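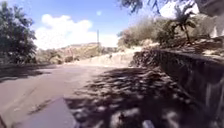 I have a question about the stone wall by the road at my mother's house in Veltside, where I am staying until May. The wall holds the bank next to the road, and the bushes on top of the bank have become very thick. The stones are rough and irregular and the top is uneven, it was always like this. But near the house, where the wall is taller, the face has dark vertical streaks on it, and I do not remember them from when I was a child. Also there is a palm tree in the bushes, with a thin trunk which is a little curved. My mother wants to cut everything, the palm also. A man from Gristley gave us a price of 1,682 to clear the bank and to clean the stones. Is it necessary to do all this? Can the roots push the wall into the road?
Hollis Pruitt

Hello Hollis. I have repaired dry walls and mortar walls for many years, so I try to help. Dark streaks on old stone are very often only rain water that comes over the top and brings soil with it. It is ugly but it is not a danger. What you must look for is a belly, I mean a place where the wall comes out toward the road. Hold a long straight board against the face and measure the gap, then write it down and measure again after the winter. If the number grows, call a mason.
About the palm, I would leave it. Palm roots are thin and they stay thin, they do not get thick like the roots of a fig. Bushes with woody stems right behind the top stones are worse. Cut these low and do not pull them out, or the bank will come down with them. And please ask the town first who owns the wall. In my town the road office paid 200 for my neighbor's repair and he had to pay only the rest.
Alaric Haverford

we had ours cleared by a guy in Prorkow for 175, smaller bank tho. dont pressure wash it!! took all the mortar out of mine
Pettigrew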